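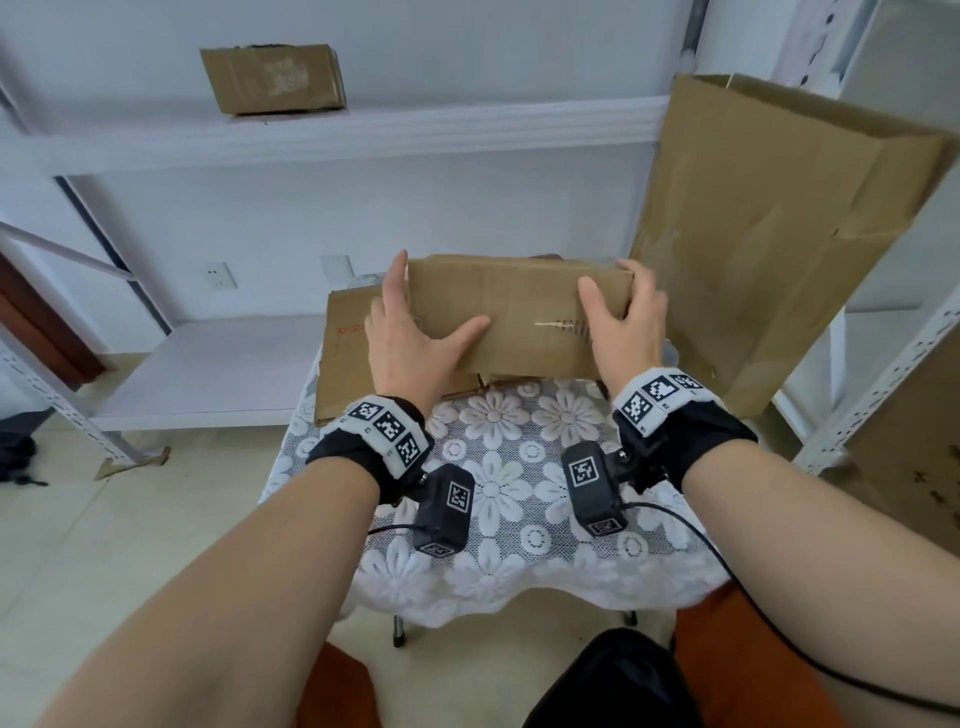
Box handling with the Skellari wrist set on both arms.

Print this page | E-mail this page

Skellari Wrist Set, Club Edition
Item no. 1605
From Zirkmont Classroom Robotics

The Skellari Wrist Set lets student teams record two-handed tasks and use the recordings to train a robot arm. It is sold to school clubs, college courses and teams entered in the Mulwood Sorting Challenge, where a robot has to pick up, turn and stack used cardboard boxes.

The set comes as a left and a right unit. Each has a black wristband with a white marker strip and a sensor module that hangs on the inner side of the wrist. Both modules are wired. Run the cables back past the forearms before you start, and leave enough slack to reach across the table.

The square markers let a head-mounted camera work out where each wrist is. They have to stay clean and flat. Replace a strip if the print is scratched or the corners lift.

What is in the case
– Left and right wristbands, adjustable
– Two sensor modules with cables
– 15 spare marker strips
– Paredes recording software, one license per club
– Printed lesson guide, 83 pages

The head camera and mount are sold separately. Clubs that already own a camera should check the supported list in the lesson guide before ordering.

Using it in a club
Most teams work in pairs. One student wears the set and does the task, and the other starts and stops the recording. The first four lessons use boxes on a small table, worked from a seated position. Worn boxes with creases and tears are fine and make better practice than new ones – the competition boxes are used ones too.

Keep sleeves above the bands. Move both hands at a normal pace and hold still for two seconds at the start and end of each take. The software stores up to 800 takes per project. Older takes can be exported to a drive and removed.

The lesson guide was revised for the current challenge rules. Clubs that bought the set before December can download the new pages with their order number.

Page updated 17 March 2022

Reader comments (3)

gearshop_8th: Do the bands fit middle school wrists? Ours are mostly sixth graders.

Zirkmont Support: Yes, on the tightest setting. If the band still turns, put a sweatband under it.

tablethree: We have used ours all season. The right cable kept catching on the chair until we clipped it to the sleeve. I would like a longer one.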